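Rowing community help: Training and Racing

Breakfast before a 5k head race, and how do you sit out the wait at the start?

Posted by stroke_side_sue, 1st June

Hi all! I took up rowing at 41 and I'm completely hooked. My club (we're on the river at Buvthorpe) has entered a women's masters four in our first proper head race in August, and I've got questions about the morning itself. I've done plenty of training and I know what I'm doing from the catch to the finish, more or less, but I have never had to race at 8:40 and I don't know how to eat for it. On normal mornings I row on nothing but coffee and have toast when I get home. A kitchen counter with toasters: 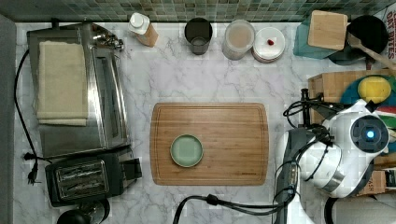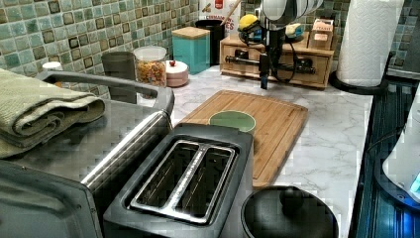
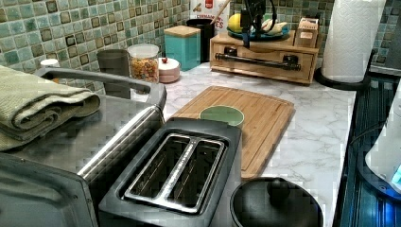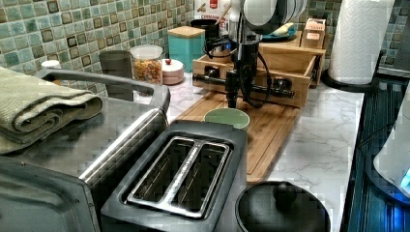 The start is a long paddle up from the boating area, and then all the crews sit in marshaling order until they're called. Our cox says we could be out there for over an hour before we race. Last year they had a big entry and a slow division, and some of the crews near the back got cold, hungry and grumpy.

So, my questions. When should I eat, and what? Do people take food in the boat? How much do you drink when there's no bathroom for an hour and a half? And how do you stay warm and loose while you're sitting still, then go from zero to race pace when they wave you on?

The other three in my crew have raced before, but two of them swear by a huge bowl of oatmeal and the third eats nothing at all, so I'm getting mixed messages. Any help welcome. I can't wait for this thing!

Posted by bowball_1084

Oh, you are going to love it. Head racing is my favorite part of the whole sport and I get excited just reading this!

Food first. Work backward from the time you push off the dock, and forget the race time for now. I like my main breakfast to be finished 3 hours before the race, which for an 8:40 start is a horrible alarm, I know. For me that's two slices of white toast with peanut butter and honey, a banana, and a small coffee because I'm a monster without it. If you normally row on an empty stomach, do NOT go straight to the giant bowl of oatmeal on race day. Your crewmates have had years to get used to theirs. Try a small breakfast before one of your harder weekend pieces, see how it sits, and add a bit more the next time. You've got all of June and July to play with, so you can get this really dialed in before August.

Then something small right before boating. Half a banana or a few plain crackers does it for me. And yes, people take food in the boat! I tuck a couple of chewy candies into the top of my sock (still in the wrapper, please learn from my mistake) and eat them when the crews ahead of us start moving. Gels work too if you've practiced with them, but they're sticky, and sticky hands on an oar handle are no fun at all. Whatever you bring, the wrapper goes back in the boat and never in the river.

Drinking: have a good amount with breakfast, then go to the bathroom, then sip. Then go to the bathroom again, right before hands on. The line will be long, so get in it before you think you need to. Take one bottle each and make sure it fits down by the stretcher without rolling under the seat. A bottle loose in the slides at race pace is a heart-stopper. If it's a hot August day, drink more than you think, and wear a light cap.

Staying warm: layers you can get off while sitting in a four without tipping everybody in. A zip-up beats a pullover every time. We strip down in pairs, bow pair first while stern pair sits the boat level, then swap. Practice this!! It sounds silly, but we had a real wobble at our first head because three of us tried to take our tops off at once. Stuff the layers in a dry bag behind the bow seat or wherever your cox can live with it.

For the warm-up, we do most of the real work on the paddle up, with a few bursts of 5 hard strokes and some pauses to settle the balance. While we're marshaling we do whatever we're allowed to. Usually there's room for arms-only rowing or a little backing down to hold station, and you can always roll your shoulders and stretch forward over your knees. When they call us up we build over 14 strokes, nice and long, and arrive at the line already moving. It's a rolling start, so you aren't going from zero at all. You get a run at it, and that feeling when the cox calls you onto the line is just the best.

Have a wonderful time and come back and tell us how it went!

Posted by old_launch_driver

Eat whatever you want but don't be late for marshaling. I've driven the safety launch at a lot of these. Crews get a time penalty because somebody went back for a banana.

Bring a spare top.

Posted by catchpoint

Great advice from bowball, and I'm another toast fan. A few things to add from the cox's seat, where I've spent many happy and very cold hours.

Read the race instructions as a crew, all of you, the night before. They'll tell you where you wait, which bank you tie up to or hold against, and when you have to be in place. If your crew knows it's going to be an hour, the hour is so much easier. The crews that fall apart are the ones who think they're racing any minute and strip off far too early. Our rule is that no layers come off until the cox says so, and the cox doesn't say so until the marshal has called the group in front.

Give your cox some food too! We don't burn much, but we're sitting dead still in the breeze and we get miserable. A thermos of something hot that gets passed down the boat does wonders for the mood, and I've seen a tired, snappy crew turn right around after a few mouthfuls of sweet tea. Just keep the lid screwed on tight.

About drinking less so you don't need to go: please don't overdo it. I know the temptation, and I've coxed a stroke who had nothing from the night before and had a pounding headache by the halfway mark. Sip steadily and accept that you might be a little uncomfortable. Once you're racing you won't notice, I promise.

One more for a first-timer. The first couple of minutes of a head race feel amazing and very nearly easy, and it's so tempting to fly. Hold on to your rhythm and let the cox tell you when to spend it. 5k is a long way when you've gone off like a rocket, but if you get the pace right you'll be picking off the crew in front over the last stretch, and overtaking somebody in your first race is a feeling I wish I could bottle.

Posted by stroke_side_sue

Thank you all so much, this is exactly what I needed! Small breakfast trial starts this weekend, and I've already told the others we're practicing the jacket thing. Bow pair first, got it. Our cox is very pleased about the thermos.

Does anyone have a gel flavor that isn't disgusting?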